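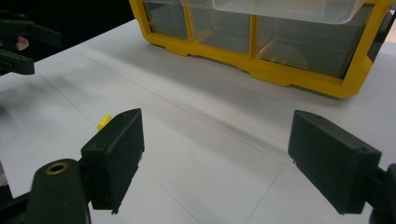
Moving the house records off Preltavis
August 4, 2019

Preltavis stops accepting new entries in November, and the notice says the accounts will be readable for a while after that without saying how long. I have kept the meter readings, the boiler notes and the rainwater tank levels there since we moved to Gistby, so I spent last week getting all of it out. These are my notes on the export, mainly for my own use, though there must be other people with the same job ahead of them.

The export is under Account, then Data, then Request copy. It does not download directly. You get an email with a link, and the link gives you a zip containing one CSV file per logbook and a folder of attachments. Mine had 11 logbooks and 2674 entries. The attachments are renamed to long strings of letters, and the only thing tying them back to an entry is a column called ref in the CSV. Do not rename anything in that folder until you have finished.

Problem one is the dates. Entries made on the website are written day first. Entries made on the phone are written month first, whatever the phone's own settings say. Both sorts sit in the same column with nothing to tell them apart. Anything after the twelfth of the month sorts itself out, as one of the two readings is impossible. For the rest I used the entry number, which always goes up. If entry 940 is the third of May and entry 942 is the ninth of May, then entry 941 is not the fifth of July, or the seventh of April. This fails if you back-date entries, and I had done that for most of one winter when the phone was broken. I corrected those by hand against the paper bills.

Problem two is units. The gas meter at the old flat read in hundreds of cubic feet and the one here reads in cubic metres. Preltavis let you set the unit per logbook and I had changed the setting when we moved, at which point it relabelled the old readings without converting them. I had looked at that graph for years and put the drop down to better insulation. The electricity figures are sound.

Problem three is the text encoding, which is ordinary and took ten minutes. The file says it is UTF-8 and most of it is. Degree signs and pound signs from before a certain update are not. A find and replace on four sequences dealt with all of them.

For the destination I looked at Watar and at a plain spreadsheet. Watar is tidy and its import screen lets you match columns by dragging, but it rejects a file at the first bad row and does not tell you which row it was. I found two bad ones by cutting the file in half repeatedly, then gave up. It also rounds to one decimal place on display. The stored value is apparently complete, but I could not find a way of seeing it.

Leif Thygesen suggested the arrangement I have settled on, which is one plain CSV per year with all logbooks together and a column for the source. I had wanted one file per meter. His argument was that the question I ask most often is what happened in a given week, and very rarely what the gas meter did over a decade. I tried both for an evening and he was right. The columns are date, source, reading, unit, note, file. Dates are year first. The unit goes on every row even where it seems silly, for reasons given above.

Checking took longer than the conversion. I drew 100 rows with a random number generator and compared each with the original entry on the website. Three were wrong. All three were from the back-dated winter, so I went through the whole of that stretch again and found 18 more. A second draw came up clean, and I stopped there.

Attachments were roughly a third of the work. Each is now named with the date and source, and the old string is kept in a separate list in case I have made a mistake. Mitiku Zeleke sent me a short script for the renaming, which worked first time apart from two files with no extension. They were both PDFs of the Foulkes service sheet for the boiler.

Still to do:

The tank levels, which I recorded in centimetres from the top until some point and centimetres from the bottom afterwards.

A reminder for the monthly readings. Preltavis used to send one - a calendar entry will probably do.

Closing the account. I will leave that until the last week, in case there is something in there I have not thought to look for.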